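The Second Shelf

Homa Daneshvar came back to Stastitz in June, on the bus that gets in at 6. Her uncle had left her the flat over the bakery, and the bakery's owner, Pejman Soltani, had kept the keys in a flour tin for her.

"The water takes a while," he said. "Let it run."

She let it run. She opened the windows on the street side and ate a roll standing up. There were 29 steps down to the door, and she could hear everyone who used them.

The flat was mostly paper. Her uncle had taught school and saved what he was handed: attendance lists, a bill for coal, letters from a man named Siamak Mazandarani who wrote only about chess. She sorted for five days. On the second shelf of the hall closet she found her own letters, tied with string. None of them had been opened.

She sat on the floor with them for a long time. She had written every month from Plulis – about the job, the rooms she rented, the winter her car was stolen. She had thought he was a poor correspondent. He used to send postcards with the weather on them.

That night she didn't untie the string. She washed her face, brushed her teeth and lay down in the small room with the door open.
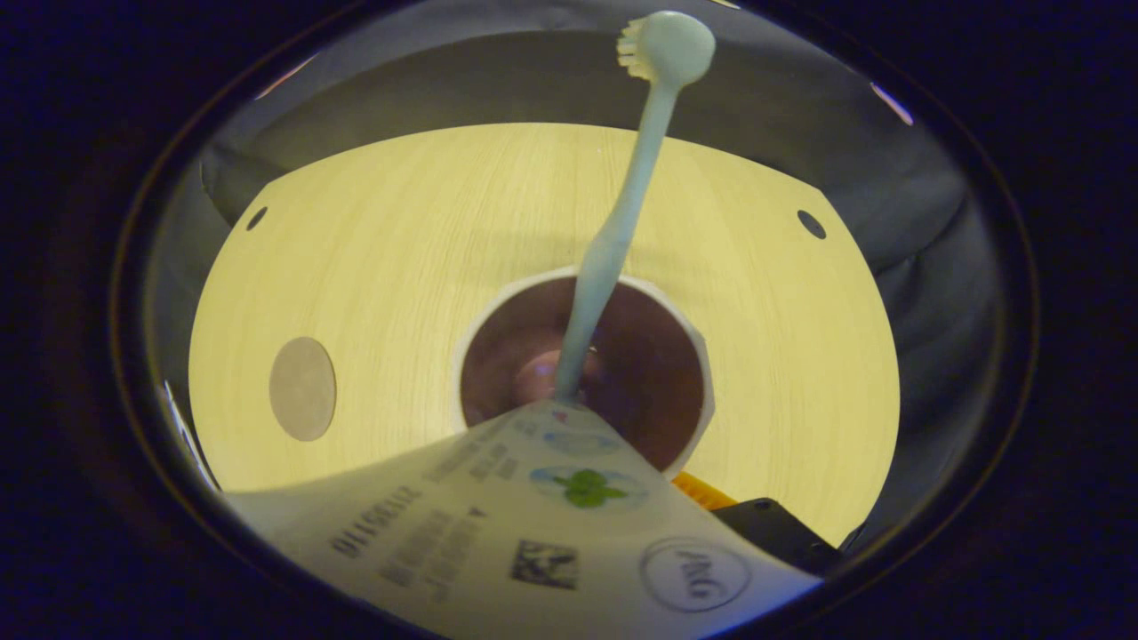 Pejman told her in the morning that her uncle's eyes had gone years before, and that he had been too proud to ask anyone to read to him. The postcards had been written downstairs, at the counter, one after another. He would say the weather and Pejman would put it down.

"You could have told me," Homa said.

"He made me promise." He wiped the counter. "Did you bring them down?"

She went up and got them. The bakery was quiet until noon, and they began with the oldest one.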